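# Storing snacks when the table, the pantry and the bedroom are the same four steps of floor

Posted in Small Spaces > Food Storage
Tags: snacks, studio, open-box, plants-on-furniture
Viewed 900 times

**plaidtable**

I rent one room in Kutgate. It has a bed, a table, a counter, and a wall in the white brick pattern that landlords put up when they want to charge more. The table is where I eat, where I write, and where every snack that enters the building comes to live out its days.

My system so far is an open green box on the table. Snacks go in the box. When the box is too full of the wrong shapes, they go next to the box, and from there they migrate. Last week I found a bag of crackers under my pillow, which I had no memory of and which I don't care to investigate.

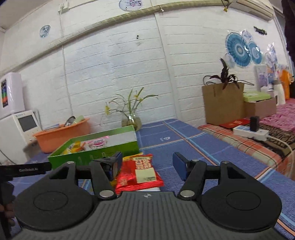 *Green box, orange basin, bed. That's the tour.*

Things I'd like to know, in order of how much they annoy me:

Tall bags. The small flat packets behave. The bigger bags fall over, and then they become a lid for everything under them. I have stood them up, laid them down and folded their tops, and they always win.

Open or closed box. I like seeing what I have, in theory. In practice I see what I have and then I have less of it. My sister says a box with a lid. My sister also irons pillowcases, so I'd like a second opinion.

The basin. I have an orange plastic basin that holds kitchen things because there isn't a drawer. It sits right behind the snack box, and every time I reach for a pot I shift the snacks, and every time I reach for a snack I hear metal. Should these two be separated, or is it normal to live like this?

The plants. One is in a glass vase near the food and one is in a paper bag on the bed. I know. I've been meaning to find it a spot since February.

Budget is small. The table is 28 inches deep and I can't put anything up on the wall, because the lease has a paragraph about holes that is longer than the paragraph about rent.

*Added later, for the person who asked what I mean by a tall bag:*

I mean this sort, with the biscuits printed on the front. It's a perfectly nice bag. It stands up beautifully while I'm looking at it and goes over when I turn on the tap.

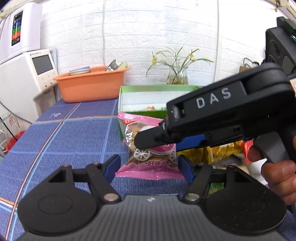 *The pink one, on its best behavior in front of the box.*

I also buy in bulk at Kanderon, the discount place by the bus stop, so please don't say "just buy less." I've been told. The small packets come loose in a sack and the sack costs less than two of anything at the regular store.

---

**Iestyn Prydderch**
*Accepted by the poster. 37 people found this helpful.*

I lived in one room for six years and fed two people out of it, so I'll take these in your order.

**Tall bags.** Your box is the wrong shape for them and no amount of folding will change its mind. A bag stands up if something holds it on two sides. You can get that for free by cutting a divider out of any stiff cardboard and wedging it across the inside of the box, closer to one end than the other. The narrow end is for tall bags, upright, like files. The wide end is for the small packets, also upright if you can stand the fuss, label side toward you.

If you don't want to cut anything, a pair of bookends works. So does a second, narrower box beside the first. Shoebox lids are too shallow. I tried that for a month.

For a bag that's already open, squeeze the air out, fold the top over twice and put a clothespin on it. Then it goes in front of the closed ones. An open bag at the back is how you end up with crackers under a pillow.

**Open or closed.** Open, for the things you plan to finish this week. Everything else goes in something with a lid, somewhere you have to bend down for. Under the bed is good if you're using a plastic tub and you aren't on the ground floor. I have a Detik tub, the low kind with the clip handles, and it slides under a normal bed frame with an inch to spare. Measure yours first. I bought two before I measured and one of them is now a very long planter.

Refill the open box from the tub once a week. You'll still eat everything, but you'll eat it on a schedule and it will feel like management.

**The basin.** Separate them. Pots come out with a swing, and a swing with a box of snacks in front of it ends on the floor. If the basin can't move, swap the traffic: take the lids out and stand them behind the pot, and keep whatever you use every day at the front edge of the basin, handle toward you. The snack box then goes to the side of the basin, where your elbow isn't.

I'd also put a folded dish towel in the bottom of the basin. It stops most of the clanging. Change the towel when you remember.

**The plants.** Keep the vase, but move it to the far corner from the food. Yellow flowers drop bits, and the bits go wherever the open bag is. Change the water before you notice it needs changing.

The one in the paper bag should come out of the paper bag. Water and paper and bedding is a combination with only one ending. Put a saucer or an old plate under the pot and give it a chair, if you have a chair. If you don't, the floor by the window is fine for most plants with dark leaves, but check which plant it is before you take my word for it.

One thing you didn't ask about: you've got a power strip lying on the bed. Please get it off there. Bedding slides over those and you stop seeing it. Floor, hard surface, nothing on top. A cord clip with the peel-off backing will hold the cable along a table leg, and it doesn't make a hole, so your lease can relax.

> **plaidtable:** Divider is in. It used to be the back of a calendar. The tall bag has been upright through two taps and a slammed door, which is a house record. Power strip is on the floor. I have no chair for the plant because I'm sitting on it.

> **Iestyn Prydderch:** An upturned crate will do. Ask at the back of any produce store in the morning, before they flatten them.

> **plaidtable:** Asked. Got a crate. It smells strongly of onions but the plant hasn't complained.

---

**bottomdrawer88**
*4 people found this helpful.*

Get a shelf.

> **plaidtable:** I can't make holes in the wall.

> **bottomdrawer88:** A shelf that stands up by itself then. Hughes Hardware has one with three levels and it holds 100 pounds. I have mine next to the fridge with rice on the bottom.

> **plaidtable:** How wide is it?

> **bottomdrawer88:** Wide

> **plaidtable:** Thank you, I'll bring a tape measure and my best guess.

---

**thecrumbdesk**
*11 people found this helpful.*

I disagree with the accepted answer on one point and agree with the rest in a tired sort of way.

The disagreement: don't keep a tub under the bed. I did this. You'll refill the open box from it for two weeks and then, one night, you'll realize the tub is closer to you than the table is. A tub of snacks under a bed is a nightstand. Mine had to go on top of the wardrobe, where I needed a step stool, and I can report that at one in the morning I am not a person who gets out a step stool. I was very surprised to learn this about myself.

If you don't have a wardrobe, put it behind something boring. I've had good luck with behind the vacuum.

On tall bags, there's another way, which is to stop respecting the bag. When you get home from Kanderon, open the big ones that hold wrapped pieces, tip the pieces into the box, and throw the outer bag out. You lose the pretty packaging and you gain half a box. Cut the date off the bag first and drop it in with the rest. I tape mine to the inside of the box, so I've got a little row of dates in there, like a museum of biscuits. Don't do this with anything that isn't wrapped inside, though. Loose crackers in a cardboard box go soft fast and the box will smell like crackers until you move out.

On the tablecloth: you didn't ask, but plaid hides crumbs better than any color I've owned, and that cuts both ways. Shake it out more often than it seems to need. Mine is green plaid and I once shook it off the balcony and fed every pigeon on the block.

I'd leave the vase where it is. Something on the table should be there just to be looked at, and if it's the flowers then it isn't the biscuits.

> **Iestyn Prydderch:** The point about the bed is fair. I was working nights, so I was never home at one in the morning.

> **thecrumbdesk:** A strict plan but I respect it.

> **plaidtable:** The tub is going behind the vacuum. I'll have to buy a vacuum. Does anyone have opinions on brooms?

> **bottomdrawer88:** Hughes has brooms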